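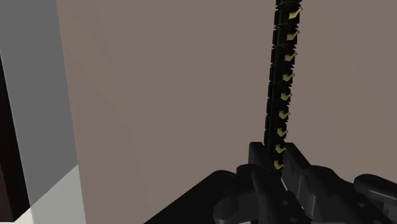

Nornwood College Creative Writing Club - Short Fiction

The Eighth Chair

I loved Finnish before I could say anything in it. I want that on the record, because people assumed I was in it for the credit, and there are much easier credits at Nornwood. You can get one for bowling.

The class met in the basement of Chowdary Hall, in a room with a radiator that clanked whenever Ms. Juntunen conjugated a verb. Siiri Juntunen wore the same green cardigan from the first week of September to the last week of April, and she taught as though each of us had personally asked her to come to America and do it. Fifteen cases for nouns! She wrote them all on the board the first day and then turned around with the chalk still up and said, "So. You will never be bored."

And I wasn't. I went around campus whispering the names of things. The word for library is kirjasto. Say it out loud, it's wonderful, it sounds like something you'd do with a cape.

So when the email came from Burnar, which is what the college calls its registration system, I read it standing up in the dining hall with a tray in one hand. Intermediate Finnish had three students signed up for fall. The minimum was eight. Unless enrollment reached the minimum by noon on Monday, the section would be removed and we would be invited to explore other exciting options.

I put the tray down on somebody else's table and ran.

Ms. Juntunen was in her office, eating crackers out of the sleeve. She had gotten the email too.

"It is a small language," she said. "This happens with small languages."

"We need five people," I said. "That's nothing! That's one car!"

She looked at me for a while. Then she held out the crackers.

The other two students were Lauri Hämäläinen and Ute Janssen. Lauri had the name and the grandparents and could barely order a coffee. He'd enrolled to please his father and stayed, he said, because it was the only class where he got to be bad at something without it going on a spreadsheet. Ute was a chemistry major who did everything perfectly and never explained why. I called a meeting in the laundry room of my dorm, because I had a load in, and the two of them sat up on the folding table and listened to me talk for a very long time.

"You want to march?" said Ute.

"I want to march!"

"Three of us."

"Three is a march if you space it out."

Lauri said he'd been to a march the year before, the big one about parking, and it had rained and the college had changed nothing except the color of the permits. He thought we should write a letter. Ute thought we should find five people. I thought we should do all of it, immediately, and also have a banner. 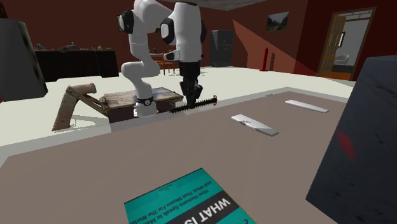
The banner

My roommate had a bedsheet with a burn on it from an iron, and she gave it to me on the condition that she never had to see it again. I painted it in the hallway on Friday night. I wanted it to say SAVE FINNISH, but I wanted it to say so in Finnish, and that was where the trouble began.

Is the language being saved an object? Is it a whole object, or only part of one? Are we saving it once, completely, or are we in the process of saving it, with the outcome unknown? These things change the ending of the word! I sat on the carpet with a wet brush and texted Lauri, who texted his grandmother, who called him back, and he held his phone up to my phone so that I could hear her laughing.

She said it depended on whether we were going to win.

I stopped painting for a minute when I heard that. I think it might be the best thing I learned all year. There's a form you use if the thing gets finished and another you use if you don't know yet, and you have to choose before you hang the sheet out of the window. I chose the one where it gets finished. Ute came by at midnight with a bag of oranges, studied it, and told me I'd left out a letter.

We hung it from the footbridge over the Sunda the next morning. It's not much of a river - you could throw a shoe across it - but everybody has to cross it to get to breakfast, and by nine o'clock people were stopping. Not one of them could read it. It was the perfect banner. "What does it say?" they'd ask, and I would get to tell them, and then I'd get to tell them the word for bridge, and the word for breakfast, and by then they were either backing away or holding an orange.

A tall boy from the rowing team asked if it was hard.

"It's so hard," I said. "You're going to love it."

He signed up on his phone right there with his elbows on the railing. Four! I hugged him, and then I had to ask his name so I could tell the others. It was Dale.

Lauri meanwhile had written his letter. It was two pages, and it was so much better than anything I would have written that I was quiet the whole time I was reading it, and afterward too. He'd put in a part about his grandfather, who had worked thirty winters in a town where the post office clerk was the only other person he could really talk to, and how he used to buy one stamp at a time. Lauri had never told us that. He had just sat there, week after week, ordering coffee badly.

"Send it to the dean," I said.

"I was going to slide it under the door."

"Hand it to her! With your hand!"

By Saturday night we had six. The fifth was a friend of Ute's from the chemistry building who owed her a favor that neither of them would discuss. The sixth was my roommate, who said that if I was going to mutter in my sleep she might as well know what I was saying.

Sunday we got no one at all. It was cold, and people crossed the bridge with their hoods up. I learned that there are students who will take an orange and look you in the eye and say they'll think about it, and that this means no. I stood out there until it was dark and then went and sat in the basement of Chowdary with my coat on. Ms. Juntunen was there, grading. She moved her papers over to make room and we didn't say anything in either language. The radiator was clanking away without any verbs to encourage it.
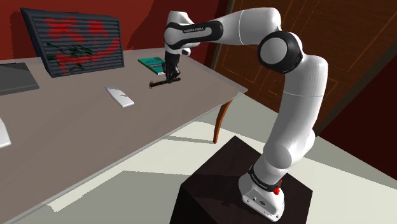 Monday, before noon

Dean Mechthild Hubmann had her office at the top of the administration building, and her door was open, which I hadn't planned for. I'd planned for a closed door. I had a whole speech that started with knocking.

"You're the sheet," she said.

"Yes," I said. "I'm Samira Khalaf. We're all the sheet."

The three of us filed in. Lauri handed her his letter, with his hand, and she put on her glasses and read it while we stood there. She read it slowly. At one point she turned back to the first page and checked something. It was twenty to twelve by the clock over her bookcase, and I have never wanted so badly to talk, and Ute had hold of the back of my sweater the way you'd hold a dog.

"This is very good," said the dean. "I can't do anything with it. I want to be clear about that. The minimum is eight. I didn't set it, and if I bend it for you I have Latin in here tomorrow morning, and they bring a cello."

"We have six," I said. "We only need two! Could we have until the end of the day?"

"Burnar closes it at noon. I don't touch it. I'm not sure I'd know how."

Ute let go of my sweater. "Does it say students?" she said.

"I'm sorry?"

"The rule. Does it say eight students or eight enrolled?"

I hadn't known Ute could sound like that. The dean took a binder down from the shelf and licked her thumb, and we all waited while she went through it. The rule was 772, and it was one sentence long. Eight persons duly enrolled. Staff could enroll too, it was right there in their benefits, one course a year, no charge, and hardly anyone bothered.

I would like to say that I was calm about it. I went down those stairs so fast that I lost a shoe and kept going. Who did I know on staff? I knew the woman who ran the dish room! I knew her because I'd worked there for a semester and she used to sing while she loaded the racks, and she was between breakfast and lunch with her apron half on, and I skidded in across the wet tile in one sock.

"Do you want to learn Finnish?" I said.

She turned off the sprayer. "When does it meet?"

"Tuesday and Thursday at three!"

"I'm off at two," she said, and dried her hands, and got out her phone. It took her four tries to remember her password. I held on to the edge of the sink. When it went through it made a little chime, and she laughed and asked me how to say thank you, and I told her, and she sang it.

Seven, and the clock in the dish room said eight minutes to twelve, though that clock has always been fast. I ran back out. I could see Lauri coming across the lawn, waving my shoe over his head and yelling. I couldn't hear what he was yelling. I thought he'd found someone. Then I thought something had gone wrong, that the system had closed early, and I ran harder.

"Hubmann," he said, when he got to me. He had to bend over and put his hands on his knees. "She asked - she asked if it was hard."

"What did you say?"

"I said I'm terrible at it. I said I've been terrible at it for a year." He held out my shoe. "She's typing it in now. She wanted to know if there's a textbook."

We went down to the basement to tell Ms. Juntunen. She was up on a chair in her green cardigan, banging on the radiator with a dictionary, and she made us wait until she had finished.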